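Teaching the arm to take a lid off: a guide for the Brarumville robotics club

This page is for new members joining the kitchen task group. It takes you from a bare table to a first set of recordings you can train on. Allow an afternoon. Mutua Muli wrote the first version and Sobia Marwat has revised it for this term's arm, so ignore the old printout in the drawer.

What you need

The club arm with its gripper and wrist camera
The kitchen box (toy food, pot and lid, squeeze bottle, trays)
The induction hob
The laptop with Ranari installed
A second person

1. Set up the table

Wipe the black table and let it dry. Put the hob down first, then the pot, then everything else. The hob stays unplugged throughout. We only want it there as an object.

Scatter the food and trays within reach of the arm and change the arrangement every ten recordings. Turn the hob a little as well. Last year's group lined everything up square to the table edge for the whole set, and their policy failed as soon as someone knocked the hob.

2. Check the camera

Open Ranari and choose the wrist view. Both sides of the gripper should be in the picture. If one is missing, the bracket has slipped. Loosen the two screws, straighten it and tighten them by hand. Then lock the exposure. Glossy things such as the lid pick up the ceiling lights, and with automatic exposure the brightness jumps each time the arm moves.

3. Practise the grasp

Drive the arm by hand controller at the slow setting. Come down over the lid, stop, line up, and close gently. Lift by a hand's width and move sideways before lowering. Do this until you can manage 5 clean lifts in a row. Most people need half an hour. 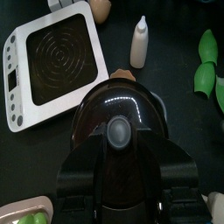 How many recordings do we need before training?

Start with 40 good ones. That is enough to see whether the arm heads for the lid at all. The set we took to the Cruzado schools day had 186, and the extra ones were mostly there to cover awkward positions near the table edge.

4. Record

One person drives and the other runs the laptop. Press start, wait for the beep, do the lift, put the lid down on the table, return the arm to its rest position and press stop. Try to keep each recording under 46 seconds.

If you fumble the lid but recover, keep the recording and mark it "recovery". If the lid falls, mark it "fail" and reset. Please don't delete anything, even the bad ones.

Swap places every twenty minutes. Tired drivers get jerky, and it shows in the data.

5. Name and copy the files

Use your initials, the task name and a running number, for example sm_lid_012. Copy the folder to the Clustau drive before you switch the laptop off. Training runs start at 6 pm, and anything copied later waits for the next one.

6. Pack away

Send the arm to rest, then press the red stop button, then turn off the power at the wall. Count the toy food back into the box against the list inside the cover. Leave the hob on the lower shelf with its cable coiled.

Problems with the controller go in the blue logbook. Write down what you were doing when it happened and which speed setting you were on.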